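What Is a Hostel, and Why Would Anyone Want to Sleep in a Room With Strangers?

24 shares 2 comments

I was nine the first time I stayed in a hostel, and I thought my mom had spelled "hotel" wrong. She hadn't! A hostel is its own kind of place, and I've slept in so many of them now that I figured I should explain how they work.

Let's start with the big difference. In a hotel, your family pays for a room and you get the whole thing. In a hostel, you usually pay for one bed. The room is called a dorm (short for dormitory), and it's full of bunk beds, and the other beds might have people in them you've never met. They could be from Japan or Brazil or the next town over. Some hostels have private rooms for families too, so if sharing sounds scary, you can stay in one of those and still get all the fun of the kitchen.

Sharing is what makes it cheap. If one room has eight beds and eight people each pay a bit, nobody has to pay for the whole room alone.
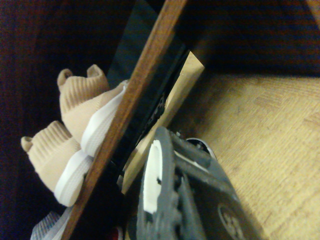 Ignacio wrote in to ask: do you have to talk to the strangers? I'm really shy and I'd rather read.

Nope, you don't! A smile or a quick "hi" is plenty. Lots of people in hostels are tired from a long bus ride and they'd rather read too. If you do feel like talking, "Where did you come from today?" works on almost everybody.

My favorite hostel is the Flurnonley, up on a hill in Fumell. There are 273 steps from the bus stop to the front door – I know because my brother and I yelled every number out loud. It has 18 beds, one giant table, and a cupboard full of board games with pieces missing. We played one with a button and a dried bean.

The kitchen is the best part. You buy your own food, write your name on the bag, and put it in the fridge. Then at dinner time everybody is cooking at once and it smells like six different suppers. You wash your own pots when you're done, and yes, that means kids too.
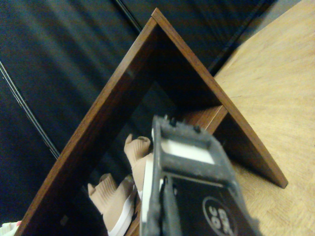 So what are the rules?

Every place has its own, but a few turn up nearly everywhere. Quiet time starts at night, often at 10 o'clock. If you get up early, you pack your bag the night before so you aren't crinkling plastic bags at five in the morning (I have been the crinkler, and I'm sorry). You keep your stuff on or under your own bunk. And you put your valuable things, like money and passports, in a locker. Some lockers come with a lock and some don't, so my family always carries one.
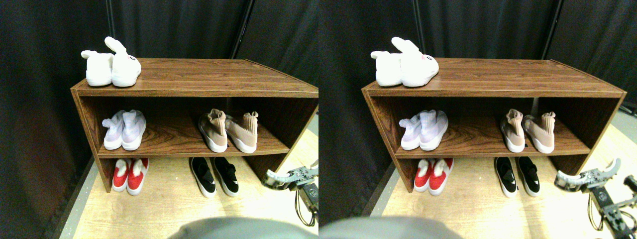
Bunks have rules of their own, too. Usually you get the one with the number you're given at the desk, but sometimes you can pick. I like the top because it feels like a tree house. The bottom is better if you get up to pee a lot! Little kids often have to take the bottom, and plenty of hostels won't put children in a shared dorm at all unless the family takes the whole room, so a grown-up should check before you go.

Bathrooms are mostly down the hall. Bring flip-flops for the shower and a small flashlight for the walk. At the hostel in Ulen I didn't bring a flashlight, and I tried to open a broom closet twice.
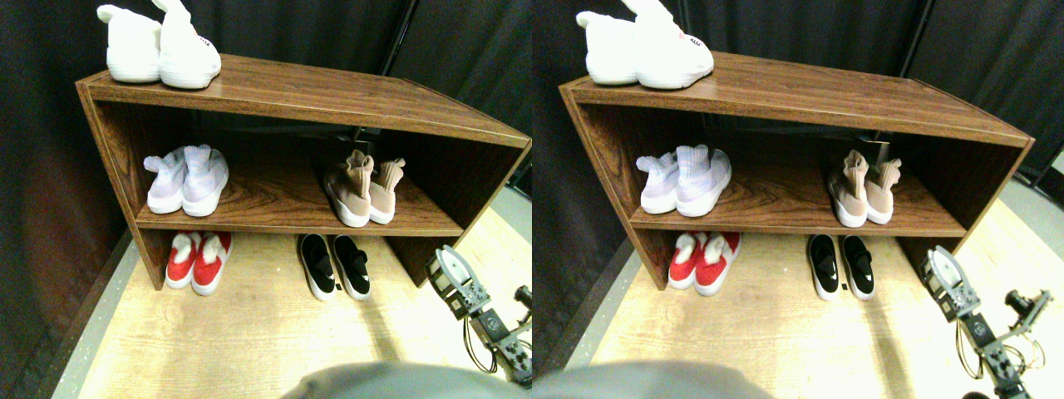 Jomar Lagman says in the comments that earplugs should be at the top of any packing list, because there is one snorer in every dorm and it might be your dad.

It was my dad. He snored all through Ulen, and a lady in the next bunk very kindly gave me her spare pair. They were orange and squishy and I still have them in my backpack, next to the flashlight I now bring every single time.

2000 likes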